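Plandix Forums > Home Builds > Arms and Grippers
Two arm dish sorter, garage edition (the cable question, and a plate question)

lcairns
Posted 11/01/2020
Picking up from my old thread, which got locked after the argument over belt tension. The cell is together. Two arms on the front edge, a board with three walls, an orange tub at the left, and whatever plates my household has stopped defending. The goal is still the same: both arms agree on a plate, pick it up, and put it in the tub without a custody dispute.

The walls were the best cheap decision I made. Before I put them up, the fixed camera thought my water heater was crockery.
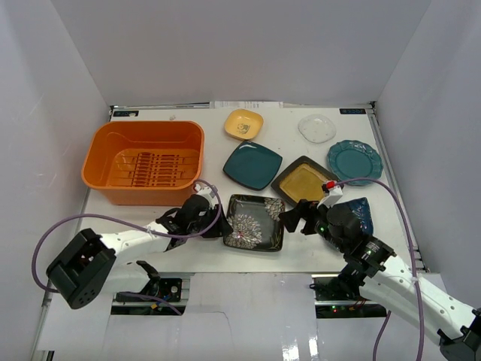

The two-arm grip is the part I'm least sure about. I have the left arm leading and the right one following with a small delay, which works on paper and makes the right arm look like it's reading over the other one's shoulder. When the delay creeps up, the plate twists. I've been running both wrists off the same 12 volt supply and I suspect the follower sags when the leader starts moving, but I haven't put a meter on it while it runs.

Questions, in order of how much sleep they cost me:
1. Do you slave one arm to the other, or plan both from the plate's position?
2. How much slack do you leave at the wrist? I've gone generous.
3. Is anybody else using household plates, or do sensible people use discs?

matos_bench
Plan from the plate. Always. If one arm follows the other, every error in the leader gets handed to the follower with interest. I ran leader/follower on my Cavex build for 200 grips and threw the whole lot out in March.

Also, put a meter on the supply before you write any more code. You said this in the last thread too.

lcairns
I did say it in the last thread. The meter is in the house. The house is 40 feet away and it's cold out.

orathai_k
I disagree with matos_bench, a little. Planning from the plate is right if you know where the plate is. With a single fixed camera and shiny dishes you know where the plate is the way I know where my car keys are. Leader/follower with a bit of give in the follower's grip is more forgiving. My follower closes late and soft and I've had very few twists. Chips, yes, but not twists.

On slack: generous is fine until the loop drops between a finger and a plate. Then you are gripping your own cable. Ask me about the evening of the Gouveia bracket.

nelida_b
What happened on the evening of the Gouveia bracket?

orathai_k
It's now two Gouveia brackets.

matos_bench
"Soft" is not a control strategy. What's your position error at contact? If you don't know, you're being rescued by rubber.

orathai_k
I am being rescued by rubber and I thank it daily.

lcairns
Okay, the meter has been fetched. Supply dips when both wrists move together, so matos_bench gets that one. I've split them onto separate supplies and the twist is smaller. Not gone. I've also moved to planning from the plate for the flat square ones and kept leader/follower for the rest, a compromise that should annoy everybody equally.
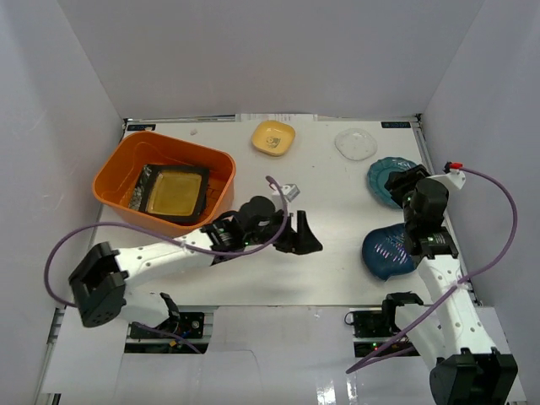
Plate detection is now the weak link. I trained on 1,000 crops from this same camera, which sounded like plenty at the time, and the results depend almost entirely on how dramatic the dish is. Yellow, teal, anything loud gets found. The clear one at the back right against the white board is a different story: I know it's there, I put it there, and I still have to go looking for it. The detector gives it a score you'd give a smudge. I can swap the board for something dark, but then I expect the dark blue shell-shaped one to vanish instead, and I like that dish.

nelida_b
Leave the board alone and add a light low from one side. Glass shows up by its edge, so give the edge something to shine with. I use a cheap strip lamp from Trustinier, aimed almost flat across the table. It took 13 minutes to fit, most of it spent looking for tape.

Your loops go well out to the sides, by the way. I'd bring them in before you let either arm swing past its own shoulder.

dimitrov_e
Or retire the glass plate. You control the plates. This is the one advantage a home build has and people keep giving it away.

lcairns
If it only works on plates I picked for it, I've built a very slow magic trick.

dimitrov_e
Most demos are. Get the tricky one working on the last day, when you're bored.

matos_bench
Agree with dimitrov_e, and I don't enjoy it. Fix the remaining twist first. What grip width are you commanding on each side when they close?

lcairns
Same on both. Should it not be?

matos_bench
Depends how thick the rim is where each one lands. Post your close routine and the log from one bad grip.

lcairns
Will do tonight. Ordered the lamp too. nelida_b, did you put yours on the left or the right?

nelida_b
Left. Keep it above the rim of the tub or you'll get a long shadow over half the table.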